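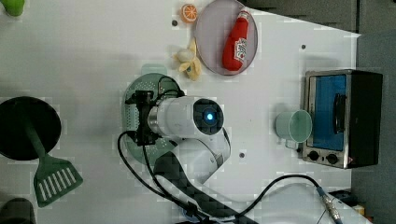
saltlick_77 wrote:
Rinsing them is a waste of good liquid, and I say that as somebody who rinsed every can of beans for years. The thick stuff in the can is water, salt and starch from the beans. If you're making chili or soup, it goes in the pot. If you're making salad, fine, rinse.

Reading time: 5 min

We use cookies to remember your login and improve the forum. Accept all | Manage settings

backporch_cook wrote:
I started this thread because of the salt, so let me repeat the question for anyone who skipped page one. My doctor wants me under 1500 mg of sodium a day. The Pladula kidney beans I buy have 165 mg per serving on one label and a lot more on the other, depending on whether you get the "light salt" can or the regular one. The light can costs 27 cents more. If I buy the regular can and rinse well, do I end up in the same place?

nightshift_dad wrote:
Close, but not the same. Draining takes off a good part of it, rinsing takes off some more. What has soaked into the bean stays in the bean. I would buy the light can AND rinse if you're on a limit that low. 27 cents is not much next to a prescription.

saltlick_77 wrote:
Or buy dried and put in as much salt as you want.

nightshift_dad wrote:
Not everybody has time for dried. I get home at 7 in the morning and I'm not going to start soaking anything.

saltlick_77 wrote:
You soak them while you're at work. They don't need company.

mrs_quince wrote:
I do both. Dried on my days off, canned the rest of the time. The one thing I'd add for the original poster is to check the serving size. A can of Pladula is supposed to be three and a half servings and I have never met anyone who eats a third of a can of beans. My husband and I split one can over rice and call it supper, so whatever is on the label, we're getting a good deal more.

backporch_cook wrote:
Good point about the servings. I eat half a can with lunch. I've been reading the number as if it was for my whole bowl.

tenderfoot wrote:
Can I ask a dumb question? How long do you rinse? I just run the tap over them until I get bored.

mrs_quince wrote:
Until it stops foaming. Then let them sit and drain while you chop the onion. I used to skip the draining part and my bean salad always had a puddle in the bottom by the second day, with the dressing floating around in it. Ten minutes in the colander fixed it. If it's going in a salad I also spread them on a dish towel for a bit.
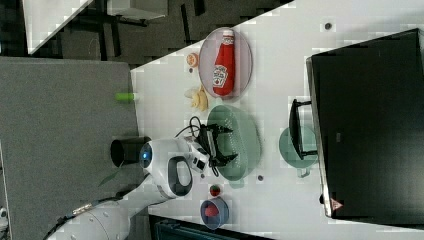
Use a towel you don't care about when it's black beans. The color does come out, but it takes a couple of washes, and I have one good tea towel from Stunditz that never recovered.

Chickpeas are the easy ones. You can rub them around in the towel and most of the skins come off, if you're making hummus and want it smooth.

saltlick_77 wrote:
Save the chickpea liquid though. You can whip it like egg whites. I've made meringues with it.

nightshift_dad wrote:
Did they taste like chickpeas?

saltlick_77 wrote:
A little before baking. Not after, or I couldn't tell.

tenderfoot wrote:
I tried that and got soup. Ran the mixer for so long the motor started to smell. Does the brand matter?

saltlick_77 wrote:
It does for me. The Foltora store brand is thin and never does anything. If it pours like water, put it in a small pan and cook it down until it's a bit syrupy, then chill it. Cream of tartar helps too.

hrubyfan wrote:
Going back to the first post in the thread, I don't agree that the can liquid belongs in soup. It makes everything taste like can. I eat at the Hrubý when I visit my sister and their bean soup is thick because they mash some of the beans against the side of the pot. No can liquid anywhere near it.

saltlick_77 wrote:
How do you know what they do with the liquid?

hrubyfan wrote:
I asked. They start from dried and cook them with a bay leaf and half an onion.

saltlick_77 wrote:
Then there is no can liquid to leave out. They're using the cooking liquid, I guarantee it. Same thing, just fresher and with a bay leaf in it.

hrubyfan wrote:
It is not the same thing. Fresh cooking liquid tastes like beans and onion. The stuff in the can has been sitting in a can for two years.

mrs_quince wrote:
You're both sort of right. I use it in chili, where there's enough cumin and tomato that I can't taste it. I wouldn't put it in a plain white bean soup. For that I drain, rinse and use broth, and mash a cupful like hrubyfan says.

nightshift_dad wrote:
Careful with the broth if the whole point is sodium. I had a carton that was over 1000 mg for the amount I'd put in one pot. The beans were the small part of it. Bouillon cubes are worse.

backporch_cook wrote:
Yes, I found that out last winter. I make my own now from onion ends, celery tops and a carrot and freeze it in jars. No salt at all. It's bland on its own but with lemon and pepper at the end I can live with it. Vinegar works too, a small spoon right before serving.

tenderfoot wrote:
Do you leave space in the jars? I cracked two in August doing that.

backporch_cook wrote:
An inch at the top, lids loose until it's frozen solid. And straight-sided jars, not the ones with shoulders. I lost a few before I switched.

gravelroad wrote:
Long-time reader. On the gas question, which came up on page one and got dropped: rinsing helps at my house. My father-in-law won't touch chili made with the can liquid because of it. I have no science to offer, only that he takes seconds when I rinse.

saltlick_77 wrote:
Maybe your chili is just better when you rinse.

gravelroad wrote:
Same recipe for years. But sure, could be.

hrubyfan wrote:
Rinsing gets my vote there too. With dried beans I change the soaking water and it seems to make a difference. I know some people say it washes out flavor. I can't taste what's missing.

saltlick_77 wrote:
I can, with black beans. I never change the water on black beans. They come out gray.

nightshift_dad wrote:
One more for backporch_cook. I looked at a can of the no-salt-added kind tonight and it's 130 calories a serving, same as the regular, and it has almost no sodium. My store keeps them on the bottom shelf by the dried peas and not with the rest of the canned beans. Might be worth asking at yours before you spend your evenings rinsing.

backporch_cook wrote:
Didn't know they made those. I'll look on the bottom shelf. If they have them I'll get a few and do one batch of the three-bean salad with them and one with the regular cans, rinsed, and see if my wife can tell which is which. She puts salt on everything so she may not be the best judge.

mrs_quince wrote:
What do you put in your three-bean? I'm tired of mine. It's the sweet kind with green beans and I've been making it the same way since I got married.

backporch_cook wrote:
Kidney, chickpea, white. Red onion, parsley, lemon, olive oil, a lot of black pepper. No sugar. I'll write out the amounts when I'm back at the house.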